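The Second Life of a Pair of Jeans

Carnville used to make denim. The Aguiar mill ran on the east bank of the river for 40 years, and a good share of the work pants sold in the county were cut from its cloth. The looms are gone now and the building holds offices, but the town still has an unusual number of people who can hem a pair of jeans properly.

Repair is what keeps them busy. At Marex, a two-room alterations shop on the main street, denim makes up most of the work from fall through April. The jobs are much the same from week to week: blown-out knees, worn crotch seams, belt loops pulled off at the root. A belt loop takes a few minutes. A crotch repair takes most of an hour if it is done well, and the shop charges accordingly.

Denim is a twill, which means the crosswise threads pass over and under in a stepped pattern that shows up as diagonal lines on the face of the cloth. The weave is strong, but it wears unevenly. Friction thins the fabric between the legs long before the rest of the garment is tired. By the time a hole opens, the cloth for an inch or two on every side is usually weak as well, and a patch sewn only to the edge of the hole will tear away.

The usual fix is to lay a piece of lighter cotton behind the worn area and stitch back and forth across both layers, following the grain. Thread color matters more than people expect. Most jeans have faded by the time they come in, and new navy thread looks almost black against them. The shop keeps several grays for this reason.

Stretch denim is harder to save. The elastic fibers break down with heat, and once a knee has bagged out there is little to be done. Repairers tend to advise cold water and a clothesline – advice that costs them some business.

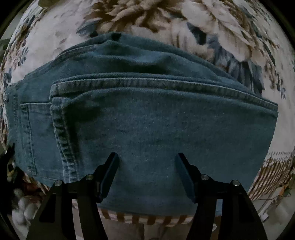

Folded denim, with pale topstitching along the waistband and back pocket.

Not every pair is worth the money. If the seat has gone thin all over, or the hems and pockets have failed together, the better choice may be to cut the jeans up for patches. Plokix, a secondhand store at the other end of town, sells bundles of denim scraps by the pound. Quilters buy the larger pieces, and Marex buys some of the rest.

Plokix will hold its next mending evening on 23rd February. Bring the garment washed, and bring scissors if you have a good pair.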